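Gallanlow Community Cookbook and Oral Recipe Archive
Second progress report to the Wróbel Fund
Prepared by Cremilda Holanda, project lead
27th June

Summary

We are slightly behind on the book, slightly ahead on the recordings, and under budget in a way that mostly reflects invoices we have not received yet. The archive now holds 1,294 recipe cards, scanned and named. The first report promised a "searchable collection" by this point. It is searchable if you know how the cook spelled it.

Recordings

We set out to record 50 home cooks talking through one dish each. As of this report 26 are finished, transcribed and signed off by the cook. Tâm Trình has done most of the interviewing and reports that the hardest question on our form is "How much?" The standard answer is "enough." We have stopped trying to fix this in the transcripts and will deal with it in testing, where it has become somebody else's problem (see below).

Two cooks withdrew. One decided her dumplings were going to a granddaughter and not to the public. The other read his transcript, said he sounded like his brother, and asked for the file to be deleted. Both requests were honored the same day.

Translation is keeping up. Kiều Ung is handling the Vietnamese interviews and I am doing the Portuguese ones. We budgeted for an outside translator for the Polish set and have now hired one, at the rate in the original application.

Recipe testing

Each recipe going into the book gets cooked twice, by someone who did not grow up eating it. Lộc Mai runs the testing and keeps the notes, which are thorough and not always kind.

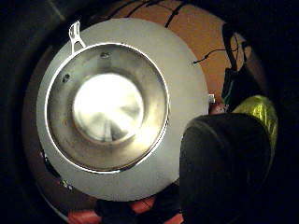
The fish stew was the trouble this period. The cook's version feeds a family reunion, and dividing it down to six servings gave us a broth that Lộc described in writing as "a rumor of fish." The third attempt used less water and a longer simmer, and the cook has approved it. She also mentioned that she had left out the dried shrimp, which had not come up in two hours of tape.

We have changed our process as a result. Every cook now gets the tested version read back over the phone before it goes to layout. This adds a week per batch and has so far caught a missing egg, a wrong oven temperature and a rice pudding with no sugar in it. I would rather pay for the week.

Salt remains unresolved. Cooks use different brands with different grain sizes and all of them call it a spoonful. The book will give weights, and I expect complaints.

The book

Design went to Stesport after we compared quotes. Their first sample pages were handsome and set in a type size that two of our cooks could not read with their glasses on. The second round is larger. This costs us extra pages, which we have found by cutting my introduction in half. No one on the team has asked for it back.

The index is being built by Hậu Phùng, who has asked me to record that "soup" is not a category. She has eleven kinds. We are going with hers.

Printing is planned for September. The printer wants final files a month ahead, and that date is tight. If the last batch of approvals runs late, we would prefer to hold those recipes for the website and print on time. Please tell us if the Fund sees it differently.

Website

The archive site is running on Wurkano, on their nonprofit plan. It loads, it searches, and it lets people listen to a recording while reading the transcript. It also logs everyone out at odd moments, which support says is a security feature. We have an open ticket and low hopes.

Alternate spellings are the next big job. One braised pork dish currently appears under five names, and a visitor who knows only one of them will conclude that we do not have it. Kiều has drafted a list of matching terms and we will load it next month.

Spending

Interview stipends and transcription are on target. Groceries for testing are some 2 percent over, nearly all of it fish. Design is on quote. Travel is well under, mostly thanks to cooks who preferred to be recorded at their own stoves within walking distance of Tâm's apartment. We ask permission to move the unspent travel money to printing.

Plans for the next period

1. Finish the remaining recordings, with priority given to cooks who have already rescheduled more than once.

2. Close out testing on the baked dishes and the pickles, including the phone read-backs.
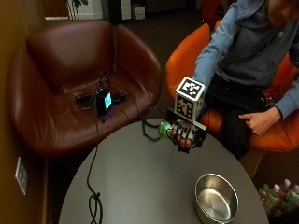
3. Load the alternate spellings and have people from outside the team try to find their own family's dishes.

4. Send final files to the printer, with Hậu's index intact.

5. Settle the salt question, or print a note admitting that we did not.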